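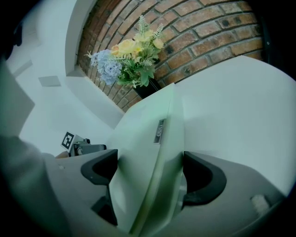

Figure 3. White appliance door with maker's badge.

3. Setting the door and checking the seal

Read this section before you load any food. The leaflet packed with most refrigerators says the door is set at the factory and needs no attention. Treat that as a hope. Floors slope, delivery crews tilt things, and a cabinet that stood true in a warehouse may lean once it is in your kitchen.

You will need a spirit level, a strip of writing paper, a flashlight and the hinge wrench from your appliance's accessory bag. The Hestarine leveling kit is sold for this job too. It contains a level, a wrench and a card of instructions, and we could not find anything it does that a plain level does not.

3.1 Leveling the cabinet

1. Leave the cabinet standing upright, unplugged, in its final place.
2. Lay the level on top, front to back. The front should sit slightly higher than the rear.
3. Turn the level side to side. The bubble should be centered.
4. Adjust the front feet a quarter turn at a time, and check again after each turn.
5. Open the door halfway and let go. It should stay put or drift closed. If it swings open, go back to step 2.

CAUTION: Do not lie on the floor and reach under a cabinet that someone else is tilting. Use a helper and a wood block.

3.2 The paper test

1. Close the door on the strip of paper so that half of it hangs out.
2. Pull gently. You should feel some drag.
3. Repeat along the top, both sides and the bottom. The bottom corner on the hinge side is the one people skip.
4. Mark any loose spot with tape.

Note: The paper test is popular and not very exact. Thick paper will drag on a poor gasket. Ulla Isaksson, who revised this section in September 2022, prefers the flashlight: switch it on, lay it inside facing the suspect spot, close the door and darken the kitchen. A line of light means a gap. No light does not prove a good seal, so do both tests.

3.3 Loose gaskets

1. Wipe the gasket and the cabinet face with warm water and a little dish soap. Dry both.
2. Warm the loose part with a hair dryer on low, held a hand's width away.
3. Pull the gasket outward with your fingers and close the door.
4. Leave it closed overnight, then repeat 3.2.

CAUTION: Petroleum jelly is often suggested for gaskets. Check your maker's care sheet first – some rubbers swell.

Sprays sold as "seal restorers" are not covered here. We tried Cekel on a cracked gasket in March and the crack stayed a crack. A torn or hardened gasket has to be replaced; see section 7 for part numbers.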